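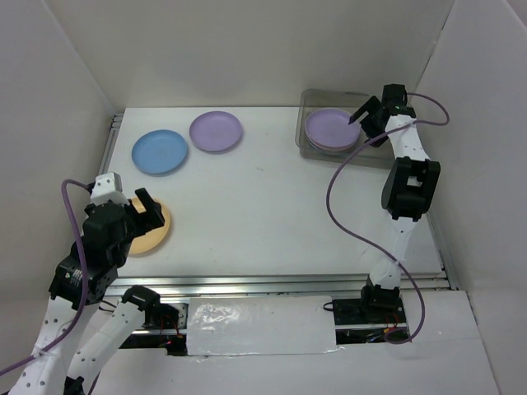
Why Do We Stack Plates?

Open a kitchen cabinet and you will probably find the plates in a pile, one on top of the other. Cups usually stand side by side. Forks lie in a drawer. Plates get stacked, and people have been doing it for a very long time.

Plates take up a lot of room

A plate is wide and flat. Lay three of them out on a table and they use up a big part of it. Purple, blue, yellow-orange – the color makes no difference. Each one needs its own circle of space.

Now put one plate on top of another. The second plate needs no more table than the first one did. The pile only gets a little taller. This is why a small bin can hold a whole set of plates that would cover a table if you spread them out.

Why the pile stays up

Look at a plate from the side. Most plates have a rim, the raised part that goes around the edge. The rim makes the plate a little like a very shallow bowl. When you set a second plate on top, its bottom sits down inside the rim of the first. The rim helps keep it from sliding.

People who make plates call this nesting. Plates of the same shape nest well. A square plate on a round plate does not nest, and the pile may wobble.

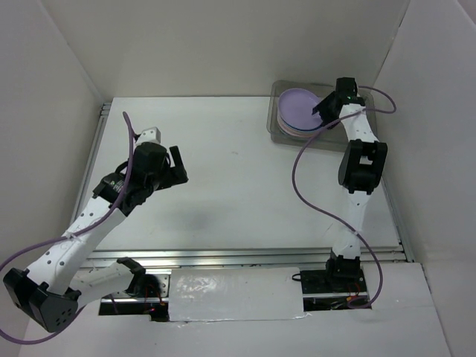 Stacked plates in a gray bin. The top one is lavender purple.

What can you see in a stack?

From above, you see all of the top plate and not much of the others. To find out what is underneath, look at the edges. Each plate shows as a thin curved band. If the plates are different colors, the bands look like stripes.

Zewditu Feyisa teaches cooking to children in Dusdale. Her class keeps its plates in 2 bins, and the children read the stripes to find the color they want before they lift anything.

How to stack plates well

Scrape off any food first. A pea stuck between two plates can tip the whole pile.

Put the biggest plates on the bottom and the smallest on top.

Hold each plate with both hands and set it down slowly.

Stop before the pile gets too tall. A tall stack is heavy, and the plate at the bottom is holding up all the rest.

Try it at home

Ask a grown-up for four plastic plates. Lay them flat on the floor, side by side, and put a piece of string around the whole group. Then stack the plates and put a second string around the pile. Cut both strings where the ends meet and lay them next to each other. Which one is longer?

Words to know

Rim – the raised edge of a plate or bowl.

Nest – to fit one inside another.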